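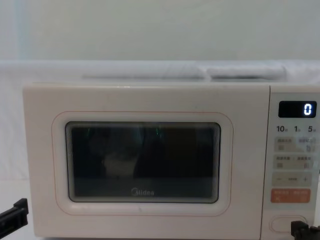

Notes from the Steddale student assembly, second and last day. The morning topic was rent and who gets to speak for renters. I wrote most of this in the break room, next to a cream-white microwave with folded white things on top of it, so the posts will come in pieces.

First speaker was Violeta Durán, who teaches public policy. She said student renters get talked about at council meetings and almost never get called on. She asked for a show of hands from people who had ever spoken at one. Very few went up.

She gave the number from the assembly's own survey: 1156 students answered, and 50 of them had been to a council meeting of any kind. She wants the full results printed in September, before the new lease season.

Farzad Fallahi disagreed with part of that. He said going to a meeting is a poor measure when the meetings start at 4 p.m. and most students are in class or at work. He asked for evening sessions. Long applause.

Nahuel Insaurralde spoke on deposits. His group, Aravena, helps tenants file claims. He said the most common mistake is moving out without a written list of damage. Second most common is waiting too long to ask for the money back.

Question from the floor: should the assembly back a candidate in the ward race? Insaurralde said no. Durán said that was for the members to decide and she would not answer it for them.

The debate on the motion ran 20 minutes over. It asks the council for 2 student seats on the housing board, with a vote. An amendment to make them non-voting seats failed.

Gervasio Vergara spoke for the amendment. He thinks the council will turn down voting seats flat and the assembly will come away with nothing. He got a fair hearing, some groaning from the back rows.

Motion passed on a voice vote. Vsevolod Onyshchenko closed the session and read out the names of those who will carry it to the council. Text of the motion should be up tonight. I'll add it to this thread when I have it.

Print this thread | E-mail this thread

Recent threads
Steddale assembly, day one: bus fares and the night routes
What the housing board does and who sits on it
Narkton ward forum: notes from the back row

Contact | Copyright, all posts belong to their author | Back to top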